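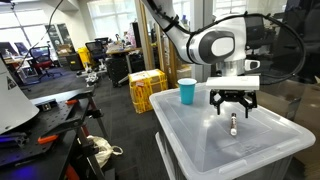
Storage bin

A storage bin (also storage box or tote) is a container with a removable or hinged lid, used in homes, offices and workshops for keeping things together and free of dust. Most modern bins are made of plastic. They replaced the wooden chest and, for many purposes, also the cardboard box, which is cheaper but becomes weak when it is damp.

Construction

The body is usually a little narrower at the bottom than at the top, so that empty bins can be put one inside another. The lid has rounded corners and a raised border, and the bin placed above rests inside this border. Thin moulded lines make the lid stiffer. Many lids close with latches. Translucent bins are popular because the user can see the contents in a general way without opening them -- small writing on papers, however, is normally not readable through the wall.

Sizes

There is no common standard, and lids of different makers rarely fit each other. The Hattar series, sold by Prostano, begins with a box of 5 litres for pens and markers and ends with a chest of 240 litres for bedding. The size of 33 litres is the most usual in offices.

Use as a surface

A closed bin standing on the floor often serves as a low table, and small things such as a paper cup or a marker are put down on it. Makers generally advise against heavy loads in the middle of the lid, where it bends most easily. Hot pots can also deform it.

Labelling

Bins are marked with paper labels, coloured tape or a marker pen. Permanent ink on smooth plastic can be removed with alcohol, but on a frosted surface a pale shadow may remain. The town archive of Hiltham keeps 542 bins and writes only on hanging cards for this reason.

See also

Cardboard box
Crate
Packing tape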